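Home Features Food & Drink House & Garden Letters Back Issues Subscribe

The Long Life of the Wobbly Table

Gyula Kelemen on furniture, floors and the folded beer mat

There is a café in Randcombe where I have eaten the same breakfast, at the same table, for most of my adult life, and in all that time the table has never once stood on all its feet. Lean on the left and your tea sets off for Wales. Lean on the right and it comes home again. The regulars know this and eat with one forearm pressed down on the corner, like people holding a door shut against the wind.

I had always assumed this was the café's fault. I now know rather more about tables than I did, and I owe it an apology.

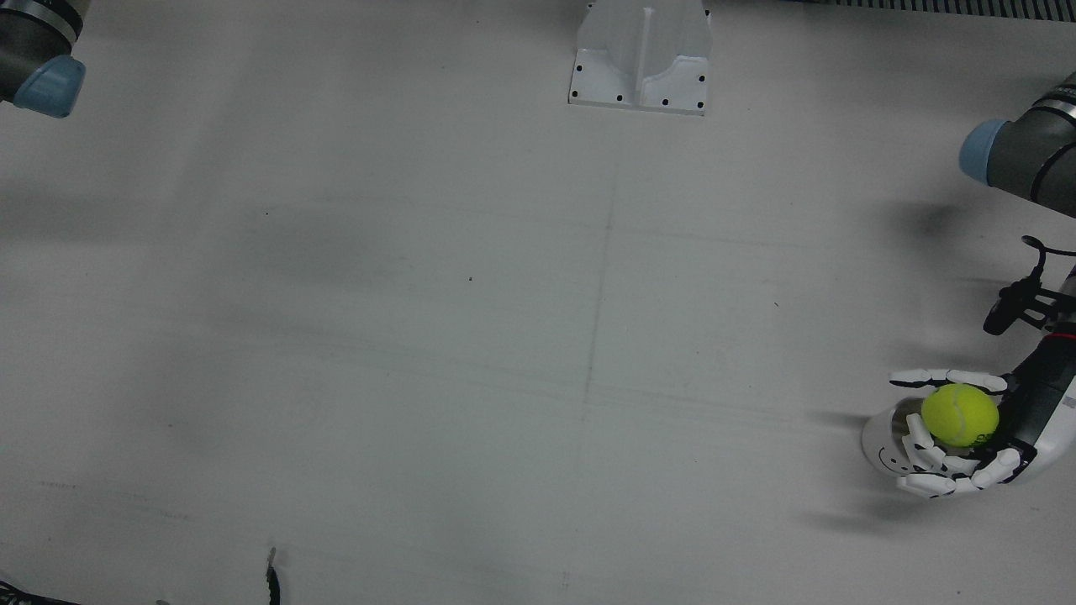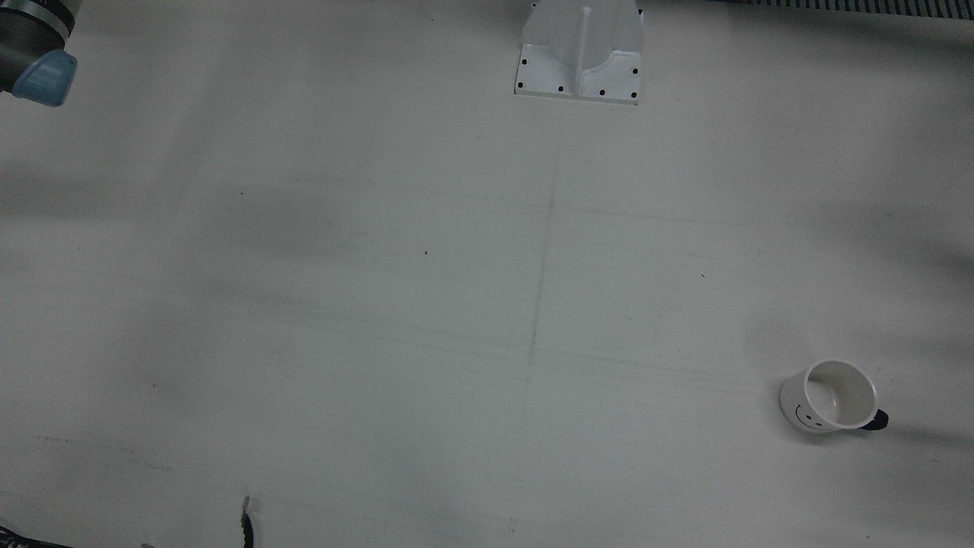 Pale tabletops, both of them, and marked by use, both of them.

The trouble with a table is that it has four legs, and the trouble with four legs is that the world will only promise you three. Any three points will sit happily on any surface you like, which is why milking stools were made that way and why a camera tripod will stand on the side of a hill. Add a fourth leg and you are asking the floor for a favour. The floor, in my experience, is not in a giving mood.

"People bring me the table," said Shakuntala Sandhu, who repairs furniture in a former chapel behind the station. "I tell them to bring me the kitchen."

She meant it, too. When a customer complains of a wobble she asks for the table to be turned a quarter of the way round, on the spot where it normally lives, and then to be tried again. More often than you would think, the wobble goes. There is some perfectly respectable mathematics behind this. If the legs are equal and the floor is merely lumpy, without any sudden steps in it, then a square table turned on the spot will come to rest somewhere in that quarter turn. I have since done this in two pubs and at my sister-in-law's, and I can report that it works and that it is a very good way to be asked what on earth you are doing.

It doesn't work on rectangular tables pushed up against a wall, which covers nearly every table in nearly every house I've lived in. For these there is the wedge.

The literature on the wedge is thin. Everybody has made one and few have written it down. The beer mat is the classic, folded once for a slight rock and twice for a bad one, and it has the advantage of being free. Its weakness is spilt beer, and beer mats tend to live near a good deal of that. Cork is better. Sandhu keeps a jar of wine corks sliced into coins, and glues them under the offending foot with something that smells of pear drops. She has strong views about folded paper ("it's a bandage") and stronger ones about those little screw-in feet, which she feels give people ideas.

I asked Remo Steiner what ideas. Steiner runs the dining room at the Gwynne, a hotel with a ballroom floor that was laid for dancing and has been sinking gently towards the river ever since. He has 80 tables and has fitted the lot with adjustable feet.

"You put in the feet," he said, "and then the guest finds the feet."

It seems that a certain type of diner, on discovering a thing that turns, will turn it. He has found tables jacked up on one side like a car with a puncture. One man, waiting for his wife to come back from the telephone, raised his end of the table so far that the bread rolls left. The feet now have covers on them, and the covers have screws, and Steiner carries the screwdriver in his jacket where other men in his position would keep a pen.

The industry, naturally, has seen an opening. At the Grorklow trade fair I was shown a base by a firm called Mustavico, which settles itself on uneven ground by means of a clever arrangement inside the legs that I was not allowed to look at. You set it down, it gives a small sigh, and it stands. The sales manager, Kristaps Ramanauskas, invited me to try and upset it. I pushed, I leaned, and at one point I more or less sat on it. It stood there like an aunt.

I found I didn't warm to it. I said so, as tactfully as I could, and Ramanauskas nodded as though he heard this a lot.

"It is the customers who complain," he said. "Waiters never."

I suspect he's right about the waiters. A waiter spends a surprising share of the working day on one knee. Bimla Sisodia, who waited tables for 27 years before she took on the café where I have my breakfast, told me she could once judge the thickness of packing needed by the sound alone. A dull knock was a single fold. A sharp one was a double. Anything that made the salt jump wanted a new table, and there wasn't going to be a new table, so you moved the salt.

I asked her, then, since we had finally got round to it, about mine.

She looked at it for some time. The table had come with the lease, she said, along with a freezer that hummed and a lodger who didn't leave until July. It is the floor that's crooked. The building used to be a dairy, and the tiles run down to a drain in the middle so that the place could be sluiced out at the end of the day. The drain has gone, but the slope it was made for is still there under the lino. All the tables near the walls are fine. Mine sits right across the lip of it, with one foot over what used to be the gutter.

Had she ever thought of levelling it? She had. A man had come and quoted for it, and he had wanted more than 100 pounds just to lift a corner of the lino and see. She could buy a lot of eggs for that.

Had she thought of moving the table, then? It would only need to go a couple of feet towards the window.

"It's by the radiator," she said. "You'd all moan."

We would, as well. I have sat there through bitter winters with one arm clamped to the corner and one side of me beautifully warm, and the idea of trading that for a steady cup of tea and a draught had never seriously come up. I tried the quarter turn anyway, while she was out at the back. It put the table squarely across the way to the lavatory, where it stood as firm as a church, and a gentleman with a stick asked me whether I was planning to leave it there.

I put it back. Sandhu, when I told her, offered to come and fit one of her cork coins, no charge, on the grounds that she was tired of hearing about it. She came, knelt, knocked on things, and glued it on. For nine days I had a table that did not move at all.

Then somebody mopped, and put it back the other way round.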